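Hurkari Arc 2 shooting tracker review: a season of sorting through the numbers

I coach a high school girls' team and help out with a boys' AAU group in the summer, and I've been pitched every basketball gadget you can think of. Weighted gloves. Goggles that block your view of the dribble. A sleeve that buzzes when your elbow flies out. Most of them live in a bin under the bleachers. So when one of our parents, Mirsad Đorđević, offered to split the price of a Hurkari Arc 2 with the booster fund, I said fine, but I'd be the one deciding if we kept it.

We've now had it since the first week of October, through tryouts and the whole regular season. Verdict up front, for those of you reading this in a parking lot: it works better than I thought it would, it does less than the box says, and I would not pay full price for it again.

What it is

The Arc 2 is a sensor that clamps to the back of the rim, plus a phone app. You tag a player in the app, she shoots, and the sensor logs makes, misses, entry angle and whether the ball came in left, right, short or long. There's no chip in the ball, so you can use the balls you already own. That was the main selling point for me. I've been through the smart ball thing and I'm not buying a ball that has to be replaced when the battery goes.

Ours cost $195. That gets you one sensor, the clamp, a charging cord and what they call the Starter plan, and the Starter plan holds 10 player profiles. I have 14 girls on varsity. You can see where this is heading. To get past 10 you need the Team plan, which is billed monthly, and which you'll find mentioned exactly one time on the product page, under a fold-out section near the shipping policy.

I don't love that. If a company knows it's selling to teams, and there is a team on the front of the box, then the box should hold a team.

Setup

The manual says five minutes. The clamp took me and my assistant Natália Michalík most of a lunch period, and we had a ladder and the right wrench. Our main rims are breakaway rims with a fairly thick rear bracket, and the clamp jaw only just opens wide enough. On the side baskets, which are older and fixed, it popped right on. If your gym has newer breakaways, measure before you order. The jaw width isn't listed anywhere I could find and support took four days to tell me to "consult your rim manufacturer."

Once it's on, it stays on. We had one girl who can grab rim and she did, more than once, and it never slid. I'll give them that.

Pairing was painless on my phone and miserable on Natália's. Same model, same software. She had to delete the app and reinstall it three times over the winter.

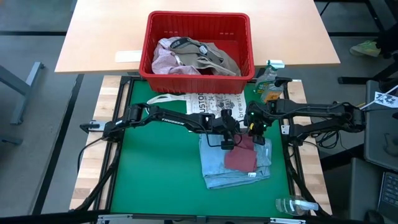
Makes and misses

The basic job is counting, so I tested the counting first. Natália kept a paper chart and I ran the app, and we put our point guard through 40 spot-up threes from five places. The paper had 22 makes. The app had 22 makes. We did it again the next day with a post player on short hooks and the app gave her one she didn't hit, a ball that rolled around the front of the rim and dropped off the side. I can live with that.

Where it falls apart is traffic. With one shooter and one rebounder it's solid. With two balls going at the same hoop it starts guessing, and with three it's useless. We run a lot of two-ball shooting because we have one gym, six baskets and 90 minutes before wrestling wants the floor. The app has something called Group Mode that's supposed to deal with this by having players say their name before they shoot. Have you ever been in a gym? With music on? We tried Group Mode for one practice and it credited a freshman with 11 straight makes while she was filling her water bottle.

So it's a solo workout tool. That's fine, plenty of good tools are. The advertising shows a full squad using it at one basket with everybody smiling, and I would like to meet that squad.

Entry angle

This is the number everyone gets excited about, and the one I trust least.

The app wants every shot coming in at the same steep angle, and it grades you with a color. Green is good, yellow is flat, red is a line drive. My best shooter is yellow. She's been yellow since she was in sixth grade, I would guess, and she made better than two of every five threes she took in league play. My second-best shooter is green and so is a girl who airballs twice a session.

There's something to arc, sure. A flat shot has less rim to work with. But the app treats it like a grade on a test, and kids this age read it that way. By Thanksgiving I had a sophomore changing her release point because she wanted to be green. It took two weeks to get her back to the shot she came in with. After that I turned the colors off for everybody, which you can do, in a menu called Display Extras.

I also don't know how accurate the reading is. I took the sensor over to a friend's gym, where Hrvoje Obradović has the camera system his college players use, and we had one of his guards shoot with both running. The two disagreed by a couple of degrees most of the time and by a lot more on bank shots and floaters. Which one was right? Hrvoje says his. His cost as much as a used car, so he would.

The left/right/short/long data is better, and I'd tell you to look at that and skip the rest. We found out that one of our wings misses short nearly every time late in a workout and almost never early on. I could have told you she was tired. What I couldn't have told you is that it started so early in the session, and she wouldn't have believed me. She believed the phone. We cut her sets shorter and had her do them more often. I can't say that's why she shot better in January, since she also got healthy in January, but I doubt it hurt.

The app

Slow to open, slow to sync, and it logs you out over the weekend for reasons of its own. Charts are clean. Exporting to a spreadsheet is locked behind the Team plan, so for the first month I was copying numbers by hand into a notebook, and at that point I'd ask what the gadget is for.

There's a feed where players can see how they stack up against other Hurkari users their age. Turn it off. I don't care how my kids compare with strangers whose workouts could be all layups.

The coaching tips are canned. "Try holding your follow-through!" came up for a player who was shooting 80 percent that day.

Battery

They claim a month of normal use. We got around eleven practices out of a charge at the start of the season and a little less by the end. To charge it you have to take the whole thing down, because the port faces the backboard. That means the ladder again. Whoever designed this has never had to ask a custodian for a ladder.

How it compares

I've used two others for any length of time. The Skalevton is a smart ball, well made, nice feel, and it tracked dribbling as well as shooting. Ours lasted a season and a half and then stopped holding a charge, and it can't be opened up. For one kid in a driveway it might still be the better buy.

Leemans makes a simple net counter, no app, no angle, just a little display showing makes and attempts. It's ugly and it's a third of the price. Ljubica Ionescu, who runs the middle school program that feeds into ours, has had two of them for years and her kids love them. They race each other. There is no account to make and no password to forget. If she'd offered to trade me straight up in December I might have said yes.

I haven't tried the Drikenano, which clips on the net and is supposed to handle more than one ball. Several people have emailed me to say it's great. A couple of those emails used the same sentences, so I'll wait.

Does it make anybody a better shooter?

We shot a little better from three as a team this year than last year, and a little worse at the line. Both groups of shots were taken by mostly the same kids using the same sensor. If I wanted to sell you one I'd mention the threes.

What I did see is more shooting. Four or five of our girls came in before school more often because they wanted to beat their number, and that's worth something. Whether it's worth a subscription, I don't know. I've had the same result in the past with a poster board and a marker, and Amr Benmoussa, who had this job before me, did it with a jar of quarters.

Who should buy it

A player who works out alone, or with one rebounder, on a basket where the sensor can stay up. A trainer who sees kids one at a time. Somebody with a fixed rim and their own ladder.

Who shouldn't: teams bigger than ten, anyone sharing a gym, anyone with a kid who takes a yellow mark to heart.

We're keeping ours, mostly since it's paid for. I dropped the Team plan the day after our last game, and the cancel button was three menus deep. They've emailed twice asking me to come back at half price. If they'd offered that in October this would be a friendlier review.

Rating: 3 out of 5. Take off a half if your rims are breakaways.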